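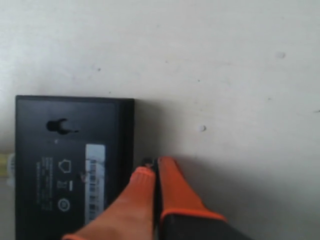 Girncombe Household Internet Outage Log
Version 4, released 13/10/2021

Summary
A record of home internet outages reported by residents of Girncombe and the Standgate estate. Each row is one outage at one address. The release has over 700 rows from 67 households.

Maintainers
Thoa Bạch (collection), Hậu Huỳnh (cleaning and release). Corrections go to Liên Đàm through the issue tracker.

Files
outages.csv — one row per outage
households.csv — one row per address, with connection type
CHANGES.txt — differences between versions

Fields in outages.csv
household_id: random code, stable across versions
start_local, end_local: local time, 24-hour clock
end_source: "seen" if the resident noted the return of service, "guess" if filled in later
scope: "house", "street" or "unknown"
power_out: yes, no or blank
restarted: whether the modem or router was restarted during the outage
notes: free text, edited to remove names

Collection
Residents filled in a paper sheet or the web form. Paper sheets were typed up by Loan Nghiêm. Start times on paper were often written to the nearest quarter hour and have been left that way — do not treat them as exact.

Cleaning
Overlapping rows from the same household were merged. Planned maintenance was kept and is labelled in notes. A blank in power_out means the question was not answered. It should not be read as "no".

Known problems
Outages overnight are under-reported.
Households on fixed wireless are over-represented on the Standgate side.
18 rows have an end time earlier than the start time. They are flagged in the column time_error and were not corrected.
The May sheets from Andberg Road used an older form without the scope question.

Licence
Free to use and share with credit to the maintainers. Do not try to match household codes to addresses.

Changes in this version
Added the restarted field. Renamed "area" to "scope". Fixed the daylight saving offset in rows entered through the web form.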